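From: Thịnh Diệp
Date: 11 September 2021
To: gazetteer-editors
Subject: Re: Gethin or Kernora as the headword for the lower town

An earlier message on this thread read:

> The 31 index cards for the valley use Kernora throughout. The
> railroad timetable has Gethin. Can we settle on one before the
> August batch is merged? Also, is Ciketti a separate settlement
> or a district of the lower town? The distances don't agree.

Taking the headword first. Kernora is the name of the municipality. Gethin is the name of the older settlement on the east bank and of the station. The two were merged for administration but the station kept its sign, so the timetable is correct for the station and wrong for the town. I propose Kernora as the headword, Gethin as a redirect, and a hatnote on each for the village of Gethin farther upstream.

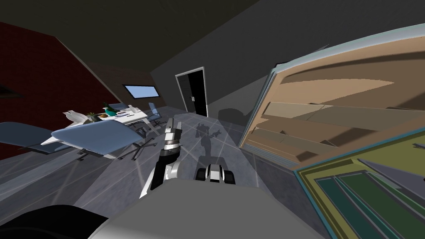
The pronunciation field should be left blank for both. The cards give the stress on the first syllable for Kernora and mark nothing for Gethin, and I have no second source for either.

On Ciketti: it is a separate settlement. It has its own parish boundary and appears as such on the survey sheet. The confusion comes from the distances. One set of cards measures from the station, the other from the town hall in Stelari, the county seat. From Stelari to Kernora is 50 km by road. From Stelari to Ciketti is also given as 50 km on two cards, which can't be right if Ciketti lies 14 km past Kernora on the same road. I think a clerk copied the figure down a line.
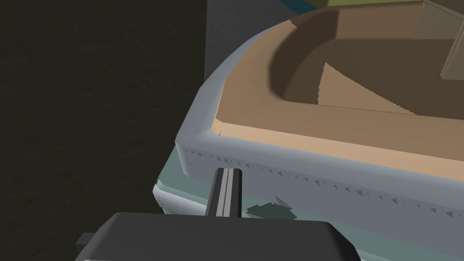 The river entry needs the same care. The survey sheet calls the low ground at Ciketti a basin, and the older cards call it a valley. I would keep "basin" in the text, with one line on its form. A reader who hears the word may think of something like the tub in the picture above, with a thick rim curving in a broad arc and then running straight, and the ground at Ciketti is open to the south with no rim on that side. "Basin, open to the south" covers it.

Remaining items:

Area figures. The municipal total includes the reservoir. The card total doesn't. Use the municipal one and say so in the note.

Alternate names. List in order of language, then by date of first record. Drop the spelling with the double r, which I can trace only to a misprint on a postal list.

Coordinates. Station and town hall are 2 km apart. Use the town hall for Kernora and the station for Gethin.

I will edit the Kernora cards tonight and leave Ciketti alone until somebody confirms the road distance from a different map.

Thịnh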